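How to Request a Court File From a Criminal Case

Updated 11/07/2025 by Sneha Pandey

Many people write to us because they want to read the papers of a criminal case. Sometimes they are the victim, sometimes a family member, sometimes a neighbor who read about an arrest and wants to know how it ended. In most counties you can get these papers without a lawyer. It takes patience and one correct form.

Before you start

You need the full name of the defendant and, if possible, the case number. The case number is usually printed on every letter from the court. If you do not have it, search the name on the website of the clerk of courts. Be careful with common names. My colleague Kamil Matoušek once ordered 93 pages about a man who had the same first name, last name and birth year as the one he was looking for. Compare also the street address or the middle name.

Step 1. Find the right court

A case can begin in a municipal court and later move to a county court. When it moves, it normally gets a new number. Ask the clerk: "Was this case transferred, and what is the new number?" The police report is a different thing. You must request it from the police department, with their own form.

Step 2. Write down what you want

Do not write "everything". Clerks answer faster when the request names the documents. Usually people need the complaint, the bond order, the docket sheet and the final judgment entry. If you want a recording or transcript of a hearing, write the date of the hearing and the name of the judge.
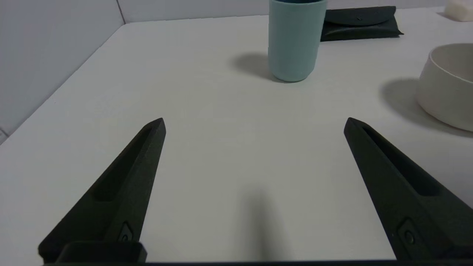 Two black gripper fingers, spread apart over a white tabletop.

Step 3. Ask for the price first

Courts charge for each page, and certified copies cost more. Put a sentence in your request like this one: "Please contact me before copying if the file is longer than 50 pages." One of our readers, Kamlesh Grewal, did not do it in May and received a bill for 417 pages, most of them copies of the same motion. If you only want to read the file, ask for an appointment to view it at the counter.

Step 4. Send the form and keep a copy

Send it by e-mail or bring it by hand. Ask for a stamp with the date on your copy. If you hear nothing after three weeks, call and give them the date from the stamp.

What you will not receive

Juvenile cases are mostly closed. Names of victims of sexual crimes are often blacked out, and sealed or expunged cases will not appear in the search at all. If the clerk refuses your request, ask for the reason in writing. You will need this paper if you decide to complain.

Questions about this page can be sent to Kuldeep Kushwaha at the Ikevum reader desk. He cannot give legal advice.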